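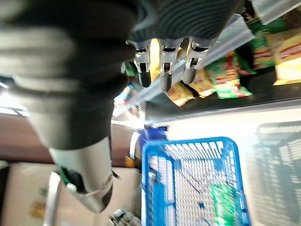

Trevenari Retail Studies Club, Shop Equipment Group

Snack shelf (shop display)

A snack shelf is a shelf, or a group of shelves, on which small packets of chips, puffed snacks, nuts and similar dry foods are offered for sale. It is found in grocery stores, kiosks, school shops and gas stations. The word is used both for the furniture and for the goods standing on it.

Soft packets are more difficult to display than boxes or cans. A can stands by itself and keeps its shape, but a bag filled partly with air leans, slides and falls on its face. For this reason the snack shelf has several small parts which are not always needed on other shelves.

Parts

The base is a flat board or a sheet of metal, most often white or black. On a black shelf the yellow, green and red foils which are common for snacks are easy to see. A white shelf gives more light to the lower levels, but it shows dust and crumbs sooner.

Along the front edge there is usually a rail of clear plastic. It is also called a price strip or a ticket channel. A paper label with the price is pushed into it from one end. When the rail is a little higher than the board, it also stops the packets from sliding to the floor.

A divider is a thin upright plate, in many shops also transparent, which separates one kind of snack from the next. Without dividers the bags of one row lean into the other row, and the customer does not know which price belongs to which bag. Dividers are sold in fixed lengths and can be cut or broken to the depth of the shelf. The Westerberg type, which our group uses in its courses, has a foot that clips behind the front rail and can be moved by hand.

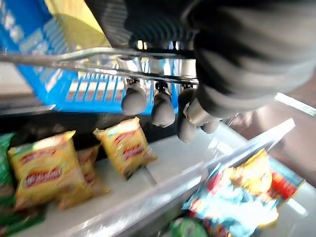

Baskets are used together with shelves in many small shops. A plastic basket with slots in the sides is light, lets the air pass and can be washed with water. It can hold goods which wait to be put in their place, or goods which do not stand well at all, such as very small packets.

Arrangement

Bags of the same kind are placed one behind another with the printed side to the front. This is called facing. In the Serkari manual, written for shop trainees and 70 pages long, the trainee is asked to begin with the largest bag and to put it at the left end of the row. Other manuals begin from the middle. Both ways are in use, and a shop normally keeps one of them for all its shelves.

Color is often used to guide the eye. Two yellow products from different makers should not stand directly side by side, as customers take the wrong one and bring it back. A green packet between them is enough to prevent this. If the flavors of one brand have different colors, they are kept in the same order on every shelf.

When a bag is taken away, the next one should be pulled forward. Shop workers do this during quiet hours. In the course notes of Marius Hodoroagă, which were last changed in April, this work is described under the name "combing the shelf", and it is advised to do it with two hands, one holding the row and one moving the bag.

Handling of packets

A snack bag is taken by the upper seam or by both sides near the top. Pressing the middle of the bag breaks the contents and leaves folds in the film. The folds are not dangerous for the food, but they hide part of the printing, and a much folded bag is often left on the shelf until its date has passed. Bags with an open seam are removed at once and the board is wiped before new ones are put there.

The film can be shiny or half matte. Shiny film reflects the lamps of the shop, so it is sometimes necessary to turn the bag slightly to read its name.

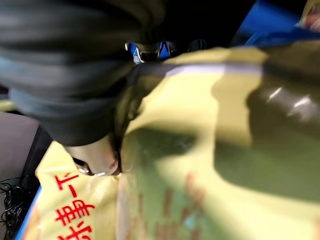
Yellow snack bag with red Chinese lettering and a green area, seen from near.

See also: Price rail; Shelf divider; Shop basket; Facing (retail)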